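News Politics Opinion Magazine Subscribe

Irthorpe's mayor finds a new way to ask for the same bus money

By Eilidh Skinner
Oct 12, 2019
427 shares 3 comments

Mayor Arūnas Jaunzems has written to the region again about the Brendura bus. It is his third letter since May, and the politest, which in Irthorpe is how you can tell a man is furious.

The region pays for the route as far as the Brendura line and stops there, on the grounds that a town with its own budget can surely manage the last stretch. The town says the stretch is a regional road. Both sides have maps. 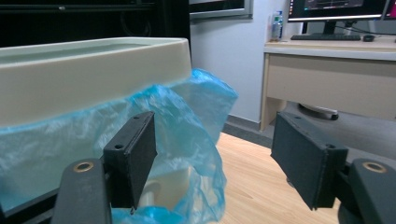
Councilor Humaira Minhas, who would like the mayor's job and has stopped pretending otherwise, brought a petition with 1055 names to the last meeting. Jaunzems thanked her warmly and referred it to staff, where petitions go to rest.

Tanveer Rana, the region's transport chief, says he is "open to a conversation." He has been open to it for two budgets. His office has offered a study instead, to be finished after the election.

In the meantime the bus turns around at the feed store, and riders walk the rest. Minhas plans to walk it with them next week. The mayor's office says he has a prior engagement, and will be driving.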